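Lenudham sets money aside for two carrying robots

The budget is through! Lenudham's furniture workshop will buy two two-armed robots from Jurnar next year, after trials that began in September and won over even the people who'd wanted a new van instead.

The job is a plain one: helping a person shift tables, benches and cabinets between rooms. Most pieces need someone at each end, and pulling a second person off the bench for every move eats up the day. In the trials the robot took one end and a member of staff took the other, starting with small tables (the pale green one has become a bit of a favourite) and working up.

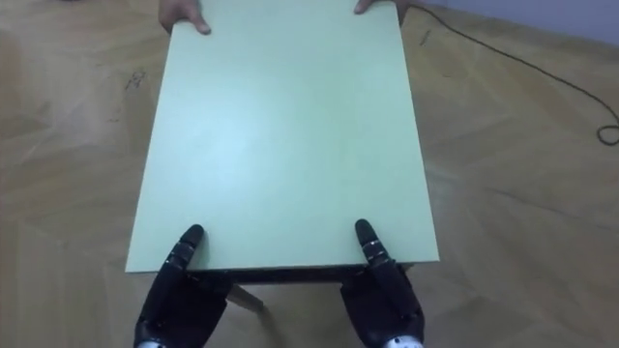
What the money covers

The plan pays for both machines, a spare pair of hands from Tuhumury and nine days of staff training. Fingers are the part most likely to wear, so the spares went in from the start. Gorker will do the servicing, at 1647 pounds a year for the pair.

Floors got a line of their own too, with a bit put by for parquet repairs and for moving sockets so that cables can run along the walls.

Orders must be in by 6th November. We can't wait to see them arrive, and there's a sign-up sheet for training by the workshop door.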